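Old plastic cups and bowls: is the "throw it all out" advice real?

Print this page | E-mail this page

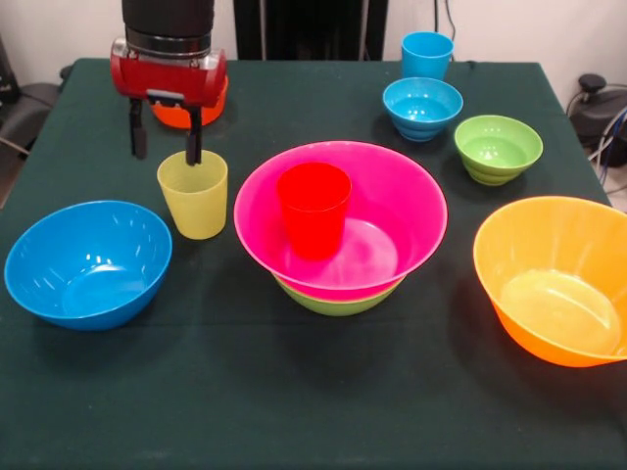 Colored plastic bowls and a pale yellow cup on a dark green cloth.

Posted by Caoimhe Brennan, 17 June 2024

My sister-in-law was over last week and told me every piece of plastic in my kitchen has to go. She read an article. According to the article the cups and bowls we've been using for years are poisoning us, and the fix is a bamboo set that the same website happens to sell. You can see why I'm suspicious.

I have a cupboard full of the stuff. Some came from my mother, some from yard sales, and a few say Semple on the bottom and nothing else, no number, no triangle. They get used for cereal, juice, leftovers, and yes, the microwave now and then. A couple of the tumblers have gone cloudy and the biggest bowl has an orange stain from spaghetti sauce that I've stopped fighting.

What I want to know is whether there is any real reason to get rid of them, or is this one more scare to get me to buy things? Also, does "BPA free" on a new one mean anything? And is there a way to get the cloudiness off? I've seen baking soda, vinegar, denture tablets and leaving them out in the sun all recommended by people who sound equally sure of themselves.

Print this answer | E-mail this answer

Ottó Mészáros

I worked in a plant that molded housewares for a long time, so take this as one man's opinion with some shop floor behind it.

"Plastic" covers a lot of different materials and any article that treats it as one thing isn't worth finishing. Most cheap bowls are polypropylene, which is a 5 in the triangle if there's a triangle. It never had BPA in it in the first place. Putting "BPA free" on polypropylene is like putting "cholesterol free" on a potato. The hard, glass-clear stuff was more likely to be polycarbonate, and that is made with BPA. It usually falls under 7, but 7 is the "everything else" number, so a 7 alone doesn't prove anything. And some of the chemicals that replaced BPA are close relatives of it and haven't been studied as long, so I wouldn't pay extra for the sticker by itself.

What I'd do with your cupboard:

Anything cracked, sticky, flaking or badly scratched inside, toss it. You can't clean a crack.

Anything unmarked, keep it for cold and dry food. Cereal is fine. I wouldn't heat it.

Very old and brightly colored, I'd be more careful. Some older pigments had lead or cadmium in them. You can't tell by looking, and I don't put much faith in the home swab kits on plastic. If you really don't know how old your mother's pieces are, put buttons in them.

Don't microwave any of it. "Microwave safe" mainly tells you the dish should hold up in there. It isn't a promise that nothing at all moves into the food, and hot tomato sauce with oil in it is about the worst thing you can heat in plastic. That's how you got your stain. The stain itself is only color and won't hurt you.

As for the bamboo, ask what's holding it together. A lot of "bamboo" tableware is ground bamboo in melamine resin, so she may be telling you to swap plastic for plastic.

Print this answer | E-mail this answer

Jhun Tiongson

just get glass. $39 for a set at the store and you're done, why even risk it. they put chemicals in everything now

Print this answer | E-mail this answer

Amado Aquino

Glass is fine until you have a 3 year old.

Only answering the cloudy part because the rest is covered. There are two kinds of cloudy. One is mineral film from hard water. Soak the cup in plain white vinegar and warm water for an hour, wash it, let it dry, and look at it again once it's dry, since everything looks clear when it's wet. If it's better, it was film.

The other kind is etching, thousands of tiny scratches from the dishwasher and the scrubby side of the sponge. Nothing takes that off. I tried a Lornix polishing paste that swore it would and got a cup that was cloudy and tasted like paste. Baking soda is a mild abrasive, so go easy with it. Denture tablets did about what the vinegar did and cost more.

Sun does fade tomato stains, I'll give them that one. A day or two on the windowsill. Don't leave it out there all summer though, the plastic gets brittle.

Top rack only from now on, and skip the heated dry.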